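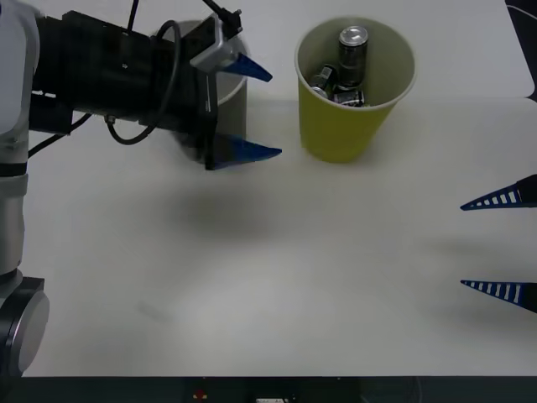 Kha Thái
Thread on tidying a shared table where people put cans down and walk off. Mostly about cups. It is a dull subject and I have notes.

Kha Thái
The rule on our table is simple. Cans go in the yellow cup. The grey cup is for anything else small enough to fit. Anything that fits in neither goes back to the shelf before Friday.

Kha Thái
Why cups and not a tray: a tray fills with whatever is nearest. A cup has a rim, and people hesitate slightly before dropping the wrong thing over a rim. I have no data for this, only November.

Kha Thái
The yellow cup is wide and tapers slightly towards the base. Taper matters more than I expected. The first can goes in upright. The next one cannot sit flat beside it once the wall starts closing in, so it leans.

Kha Thái
A leaning can is fine. A leaning can with another lying across it is also fine, up to the point where you want the one underneath. Then you are emptying the cup to get at it, and the table is untidy again.

Kha Thái
So: tallest can first, at the back, standing. Shorter ones in front. If you reverse the order the tall one ends up at an angle with most of its weight above the rim, and a light cup will go over if somebody knocks the table.

Kha Thái
I did tip one that way. The can rolled 700 mm and stopped against the skirting board. No damage to either.
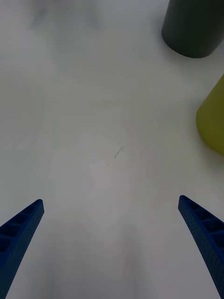
Kha Thái
Surface next. Ours is white and matte. It shows every ring and every crumb, which is irritating for the first week and useful after that. Wipe with a damp cloth, then a dry one. Skip the dry one and you get smears when the light is low.

Kha Thái
Clear from the middle outwards. Push everything to one side, wipe the open part, then move things across and wipe where they stood. Two passes. Lifting items one at a time and wiping under each takes longer and leaves a border round every base.

Kha Thái
Drag nothing. Grit under a base will scratch a matte finish and the scratch comes up shiny. Lift, wipe the base, put it down.

Kha Thái
Somebody asked about labels on the cups. I tried them. The Jindine ones peeled at the corners and left glue I had to remove with a fingernail. Colour does the same job with no glue.

Kha Thái
Somebody else asked about dividers inside the cup. Pullatura sells a card insert. I cut mine 5 mm too wide, trimmed it, and then found it took up the space the last can needed. It is now a bookmark.

Kha Thái
Replacement: I change a cup when the rim goes soft or the base stops sitting level. Set it down empty and press one side of the rim lightly. If it rocks, it goes in the recycling. Gajdoš stocks them in packs of 34, so I am in no danger of running out.

Kha Thái
Still unresolved: opened cans. They should not go in with the others, as anything left inside ends up in the bottom of the cup. At present they go to the sink to be rinsed. Compliance is partial.

Kha Thái
Reply to a question in my messages: yes, a Tarnudari tin would be sturdier than a cup. It would also be opaque from the side and too deep to see into from a chair. I will try one next month if the shop has the shallow size.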